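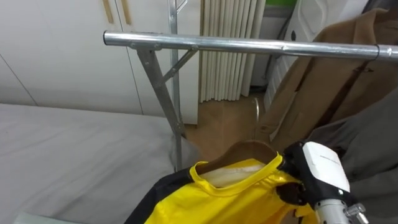
Do I need to have worked on robots before I apply?
You need to write solid Python and be comfortable reading C++. Two of our best people came from web mapping and game physics, and they were shipping planner code within a couple of months.

Motion Planning Engineer, Welta team
Plekgate, full time

Plekgate writes the software that lets two-armed robots handle clothes: picking them up, hanging them, moving them along a rail, folding them. Welta is our planner. It takes what the head camera sees, guesses how the cloth will swing and sag, and picks an arm path that won't drag a sleeve through the neighboring coat. We love this problem! Cloth breaks nearly every assumption in the standard planning books, and there is a lot left to figure out.

What you'd work on
- Replanning while the arm is moving (we're at 60 ms per cycle and want to get lower)
- Grasp choice on hangers, collars and shoulder seams
- Prado, our replay tool, which now holds more than 3000 logged runs and badly needs better search
- Tests. Lots of tests. We run them in simulation every night and on the real arms every morning

You'd report to Anika Ostrowski and share most of your code reviews with Manouchehr Safavi, who wrote the first collision checker and will happily let you rewrite it. The whole group is 11 people, so your changes get onto hardware the same day.

Nice to have: ROS 2, some optimization, experience with messy depth data. If you've built a debugging tool other people kept using, tell us about it, we really want to hear!

To apply, send a resume and a link to some code you like (yours or somebody else's, with a few lines on why) to Sorcha Mulcahy by 9/7/25. There's one call, then a paid half day pairing with the team in the lab. No whiteboard puzzles.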